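Ikcombe Door Pack: frequently asked questions
Updated 2018-11-10

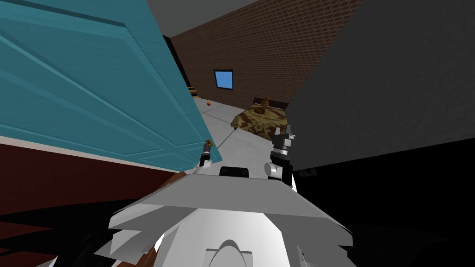 What is in the Door Pack?
The Door Pack is a set of simulated rooms for people who train two-armed household robots to deal with doors. It has 32 rooms, and every room has at least one hinged door. The rooms are furnished, so your robot must also plan its way around other things. In the bedroom with the teal door, for instance, there is a bed with a camouflage spread by the brick wall and a small orange ball lying on the tiles. You see the room from the robot's side, with both grippers in view.

Do I need a real robot?
No. Everything runs in the Jirnumeo simulator, version 17 or later.

Can I use my own robot model?
Yes, if it has two arms and a gripper on each. Please check the joint limits before you load it. Most of the questions we receive are about this point.

Can I change the doors?
You can change the weight, the hinge friction and the handle type. The color too, but it must be set before the room is loaded.

How much does it cost?
A single license is 400 dollars. Universities pay 200 dollars.

Does it work together with the Vetus kitchen rooms?
Partly. The doors open correctly, but the drawers are not supported yet. We hope to have them ready in April.

I bought the pack and my door does not move. What should I do?
Look first in the room settings, whether "locked" is switched on. If this does not help, send your log file to Sverre Viklund at our support desk.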